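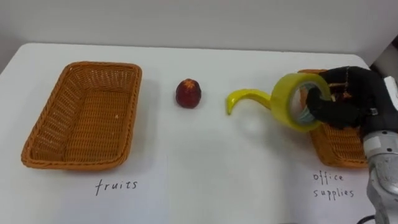 Workshop and bench tips – July 2020

Sorting arms on the bench: what to do when one won't let go

Quick notes this month, written between jobs. Had a bad run in January with an arm at the Clunden shed that closed its hand on a roll of tape and stayed closed. Took most of an afternoon to sort out and the fault was a dull one. Tips below are what we do now. Most of it goes for any small arm with a fingered hand, ours at Droltden included.

What happened

Simple job. Fruit in one basket, office supplies in the other, handwritten label in front of each. Arm picked up the tape, carried it over, got the open command and did nothing. Fingers still hooked through the core. Somebody reached in to pull the roll off. Hand let go, then shut again straight away, on a thumb. No break, but a black nail and a lot of swearing.

Cause was a cable. The hand lead had been rubbing on the bench edge and the open signal was dropping in and out. So the hand wasn't jammed at all, it was waiting for a message it only half got. Wiggle the arm, message arrives.

If it won't let go

Stop button first. Every time. Pausing the program is not stopping.

Then power off at the wall and wait. Our hand controller holds a bit of charge after the switch. We count to 100, slowly. Check your own manual, yours may be longer.

Hold the object, not the fingers. Tape rolls are the worst becuase a finger goes right down through the hole and you can't just slide it off the end. Support the roll from underneath, ease the fingers back one at a time in the direction they normally open. No screwdrivers. No levering. Bent a finger joint that way once and the spare cost us nearly 200 dollars.

If it won't ease back by hand, leave it. Cut the tape roll up if you have to. Tape is cheap.

Cables

Run the lead so it has slack at full reach AND at full fold. People check one and forget the other.

Keep it off the bench edge. A strip of split garden hose over the edge works well, so does old carpet glued down.

Look at the cable where it bends most, usually near the base. Shiny patch on the jacket means it's rubbing. Grey dust under it, same thing.

Don't tape a worn cable and carry on. Replace it. We taped ours in January, that was the mistake – the tape hid the split and it got worse underneath.

Plugs: push, click, tug. If there's no click it isn't in.

Gloves on hands

If your hand has a glove over the fingers, check the fingertips at the start of every shift. Worn tips slip, so people turn the grip force up, and then you've got a hand squeezing harder than it needs to for every object after. Put the force back down and change the glove.

Adhesive gets on gloves from tape rolls, labels, parcel offcuts. Wipe with a damp cloth and a drop of dish soap, power off. Eucalyptus oil shifts gum on most things but try it on an old glove first, it made one of ours go tacky and that was worse than the gum.

Baskets and bench

Wicker is fine for practice sorting and kinder on the hand than a steel bin if the arm comes down low. Downside is the weave. Fingers can catch in the rim, and when the arm lifts the whole basket comes with it. Dot of putty under each corner holds it.

Set the baskets far enough apart that you can get your own arm in between without leaning under the robot's. Sounds obvious. Ours weren't.

Pale bench, matte finish if you can. Cable bits and dropped screws show up.

Use plastic fruit for testing. Real bananas last 2 days in our shed and after that you're cleaning joints with a toothbrush.

Labels go flat on the bench, and in front of the basket where you can read them from your stool. Ours at Droltden were curling so now they get a wipe of glue stick on the back.

Stop button

Test it at the start of the day with the arm moving, slow speed. A button that's only ever been tested with the arm sitting still hasn't been tested much.

Put it where your other hand goes. At Clunden it was behind the monitor, and whoever was at the bench had to walk round to get to it. Moved now.

The shed was built in 1897 and there's one power point on that wall, so the wall switch was behind a cabinet as well. Cabinet's gone. If you can't get to your switch in one step, shift the furniture before you do anything else on this page.

Write it down

Ours goes in an exercise book on a string. What it was holding, what command it got, what it did. When we went back through the book there were three or four "slow to open" notes from before the thumb. Nobody had joined them up. If the same line turns up twice, stop and look at the cable.

Next month is drill press belts, if I get teh photos done.

Recent tips

Cabral bench vice – freeing a stuck jaw
Getting tape gum off painted surfaces
Datton shelving: stopping the wobble
Extension leads in old sheds
Cleaning wicker without warping it
Which glue for curling labels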